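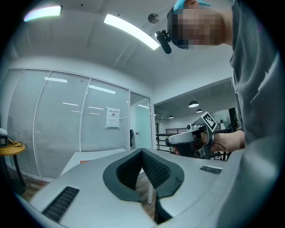 Fig. 2: Foam-lined opening with black slotted grilles on both sides

Section 5: Setting Up a Performer Page

This section covers performer pages on Doruvlow, from the first blank draft to the live page that bookers see. It applies to solo acts, bands, authors and online creators. Agencies that manage several acts should read the section on shared accounts first, then come back to this one for each act.

Before you start

You need a confirmed email address and a Doruvlow login. Have the following ready:

A stage name, spelled the way it should appear on posters
A short bio and a long bio
At least one photo you have the right to use
Links to any video, podcast or book pages
The name and email of whoever handles bookings

Note: Stage names can be changed later, but the page address can't. Check the spelling before you save the first draft.

Creating the draft

1. Log in and open My Pages.
2. Select New Page, then Performer.
3. Type the stage name. The page address fills in by itself from what you type.
4. Edit the page address if needed. Use letters, numbers and hyphens only.
5. Choose a main category. Comedy, Music, Spoken Word, Food and Cooking, and Books are the ones most acts use.
6. Add a second category if the act works in two fields. A comedian with a cookbook would pick Comedy first and Food and Cooking second.
7. Select Save Draft.

The draft is now in My Pages with a gray label. Only people on your account can see it.

Note: The main category decides which booker searches the page comes up in. The second category only affects the filters at the side of the results list. If an act is booked mostly for live shows, put the live category first even if the act is better known for videos.

Writing the bios

Each page has two bio fields. The short bio shows in search results and in printed festival programs made with the Kesley program builder. The long bio shows on the page itself.

1. Open the draft and select Bio.
2. Paste or type the short bio. The limit is 276 characters, including spaces.
3. Paste or type the long bio. The limit is 2000 characters.
4. Select Check Length. Anything over the limit is marked in red.
5. Select Save.

Write both bios in the third person. Programs often set several acts side by side, and a first-person bio looks odd among the rest. Start the short bio with what the act does. Awards, tour history and follower counts fit better in the long one.

Leave out ticket prices and show dates. Those go in the Shows tab, where they drop off the page after the date has passed. Dates typed into a bio stay there until someone removes them.

Caution: Text pasted from a word processor can bring hidden formatting with it. If line breaks show up in strange places, select Clear Formatting and put the paragraph breaks back by hand.

Adding photos

1. Select Media, then Photos.
2. Upload the main photo. It has to be in landscape format.
3. Drag the crop box so the face or faces are inside the inner line. Bookers on phones see only the part inside that line.
4. Fill in the Credit field with the photographer's name.
5. Add up to five more photos if you want a gallery.
6. Select Save.

Photos without a credit can be saved but not published. If the act took the photo, put the stage name in the Credit field.

Caution: Don't upload posters or book covers as the main photo. Small type can't be read at search-result size, and festival editors will usually send the page back. Covers belong under Media, then Releases.

Adding video and audio

Doruvlow doesn't store video or audio files. It plays them from the site where they are already posted.

1. Select Media, then Clips.
2. Paste the link to the clip.
3. Wait for the preview to load. If it stays blank, the clip is set to private or doesn't allow playing on other sites. Change that setting on the site where the clip is posted and paste the link again.
4. Set a start time if the opening is slow.
5. Tick Strong Language if it applies.
6. Select Save.

The Strong Language box doesn't hide the clip. It puts a small notice over the play button and keeps the clip out of family event searches. Clips reported by a booker for missing the notice are taken down until the box is ticked.

Put the clip you most want seen at the top of the list. Only the top clip plays in search results — the rest are reached from the page itself.

Booking contact

1. Select Contact.
2. Enter the name and email of the person who handles bookings.
3. Choose who can see the email: Everyone, Logged-In Bookers, or Form Only.
4. Select Send Test. A test message goes to the address you entered.
5. Open the test message and select the link inside it.
6. Go back to the Contact tab and check that the address is marked Confirmed.

Form Only is the default. Bookers fill in a form and the address stays hidden until someone replies. If the act has separate contacts for press and for live work, add the press contact in the field under the first one and repeat the test.

Note: Pages set up through Filali before the changeover on Fri 28 February keep their old contact address until it is tested again. If inquiries have stopped coming in, run Send Test before contacting support.

Publishing

1. Open the draft and select Preview. Check it in both the desktop and phone views.
2. Select Publish.
3. Fix any items listed in the warning box. A missing photo credit and an unconfirmed contact are the usual ones.
4. Select Publish again.

The gray label changes to green. New pages can take a day to come up in searches, though the direct address works right away.

Changes to a live page appear as soon as they are saved, with one exception. A new main category has to be approved by the Bavura listings desk, and the page stays in its old category in the meantime. Festival editors begin pulling program text in June, so send category changes in before then if the act is on a summer bill.

Taking a page down

Open the page, select Settings, then Unpublish. Bios, photos and clips are kept as a draft, and the page address stays reserved. To remove everything, select Delete on the draft and type the stage name to confirm.

Caution: A deleted page can't be restored, and its address can't be used again. Save copies of both bios before you delete.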